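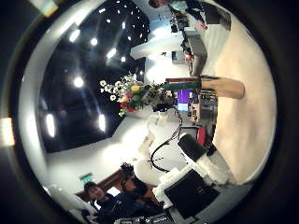 Stadport Neighborhood Reading Project
Progress report to the Gelaleo Fund, covering spring through July

We're past the halfway mark of the grant and I'm happy to say the reading project is in better shape than I dared hope when we applied. This report covers what we did with the money, what changed along the way, and what we'd like to do with the months that are left.

Reading groups

We planned for 3 groups and we now run 5. The two extra ones came about because the evening group filled up almost at once, and then a second set of parents asked if they could have something in the morning after school drop-off (of course they could!). Each group reads one book at a time, aloud, with people taking turns or passing as they like. Passing turned out to matter a great deal. Several adults sat and listened for weeks before they read a line, and most of them now read a full page without stopping.

169 people have signed up since we opened. Not everyone comes every time, and we never expected that. The morning group is the steadiest and the late one goes up and down with shift work at the plant.

Books and materials

The book order through Flirunlow arrived in two shipments, the second one later than promised. The large-print copies were in that second box, so the older readers started their first title on photocopied chapters. We have asked for large print to ship first next time. The short story collections have been the big favorite. A story can be finished in one sitting, and people like going home knowing how it ended. The long historical novel did less well, and two groups voted to drop it partway through. We've put those copies on the lending shelf, where they have found some very loyal readers. 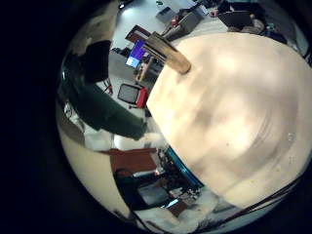

Could we please have more mysteries, asked Kim on the feedback sheet, and could the group not guess the killer out loud before chapter four? We have ordered more mysteries. The guessing will be harder to stop.

Family hour

Family hour was the part of the plan I was least sure of, and it has become the loudest and happiest part of the week. Children pick the book, a grown-up reads, and afterward everybody draws or talks or wanders off to the shelf for another one. We dropped the printed worksheets early on. Families told us they felt like homework, and the time is much better spent on a second book.

What has been hard

Transportation is still the main problem. The last bus leaves before the evening group ends, and while people have been generous with rides, we can't build a program on that. From September we'd like to start the evening group half an hour earlier, at 6:00, which would let everyone finish their chapter and still make the bus.

Record keeping was weak in the first weeks. The sign-in sheets asked for too much and were often left blank, so our early attendance figures are thin. The new sheet has a name and a check mark, and it gets filled in.

Spending

Books, room rental and snacks are all within budget. Printing came in under, thanks to the worksheets going away, and we ask your permission to move what remains on that line to the mystery order and a second set of large-print titles.

Next

The fall reading list is nearly settled, with each group choosing its own opening book. We also plan to try a swap table at the front of the room, and to hold one shared reading for all the groups before the holidays. The fall schedule will be sent to you with the revised budget page as soon as the room bookings are confirmed.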